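Daylight and Desk Use on an Open Mezzanine

Course project report, Building Environment II
Group: Satish Kurian, Usha Thampi, Marwan Hourani
Advisor: Bindu Warrier

1. Purpose

The project examined how desks placed along the edge of an open mezzanine perform as places to work. The building is the Nambiar block, where the upper level was fitted out with shared desks after the original drawings were made. The drawings show that strip as circulation space. We wanted to know whether daylight from the lower floor is useful at desk height, and whether noise from the atrium cancels the benefit.

2. Site

The mezzanine looks over an atrium enclosed by a metal railing with thin vertical balusters. A staircase with dark metal rails connects the two levels. The main source of daylight is the large window on the lower floor, which faces trees. There are white wall panels on the mezzanine side. Desks near the railing receive light from below and to one side, an arrangement the standard desk lighting tables in our course notes do not cover.

The furniture is mixed. Some desks have pale blue tops and others are wooden. Chairs have mesh backs. People who use the same desk regularly tend to leave small items on it, and this affected our method, as described in Section 3.
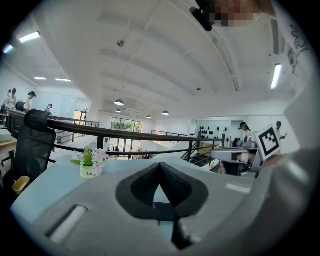
Surface color matters for the readings. A pale top returns more light toward the user's face than a dark one, and it also makes glare from a low source easier to notice. We therefore treated the pale blue tops and the wooden tops as separate groups and did not average them together. The railing adds a further complication. Its balusters are thin, but at low angles they overlap and cut the light reaching the desk surface, so a desk set back from the edge may read higher than one directly beside it.

3. Method

Light level was measured with a handheld meter laid flat on the desk top, sensor up. Readings were taken at 9 a.m., noon and 4 p.m. during March, with the desk lamps off. Potted plants, cups and other personal items were left where we found them unless they shaded the sensor, in which case the meter was moved toward the center of the desk. Moving the items would have given cleaner numbers but would not have matched normal use.

Sound was logged at seated ear height for the same periods. Raghavendra Rao lent us the logger and checked its calibration before the first session. In total we kept 198 paired readings of light and sound. Pairs were dropped if someone was talking directly beside the logger.

4. Results

Noon readings were the highest for both desk groups. Morning readings varied most, mainly with cloud cover. At 4 p.m. the light was uneven across single desk tops - the side facing the atrium read higher than the side facing the wall panels at every desk except two.

Sound levels followed movement on the stairs more closely than the number of people seated upstairs. Conversation at the railing was the second main source. Voices from the lower floor carried up but were rarely clear enough to follow.

5. Discussion

Daylight alone was adequate for paper work at noon and not at 4 p.m. Turning the desks so that users sit side-on to the opening would reduce glare without losing much light. Solid screens at the railing would lower the noise but would also block the light from below. Clear screens were considered, but we had no sample to test.

Three limits apply. The readings cover one month only, the meter was not cosine corrected, and desk positions shifted slightly between sessions. Floor marks were added for the last sessions and should be used from the start if the work is repeated.

Raw data sheets and the desk plan are in Appendix A.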